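### 4.2 Contact timing in the lid task

We were fond of the lid task from the start, because a small timing error in the policy shows up so plainly at the hinge. In the Mestema planner, both grippers share one clock, and each arm's target is held back until the other has reported contact.

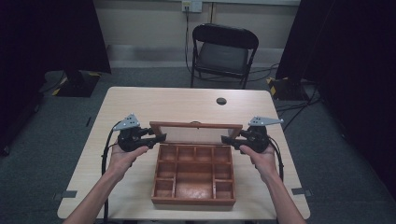
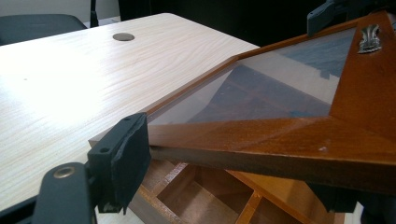 **Figure 4.** Work with the lidded, compartmented box, using two hand-held grippers.

One reader of our draft at Trultholm asked whether a shared clock would hide delays that a real controller has to live with. We think it might, and so we kept the raw timestamps of all 474 demonstrations.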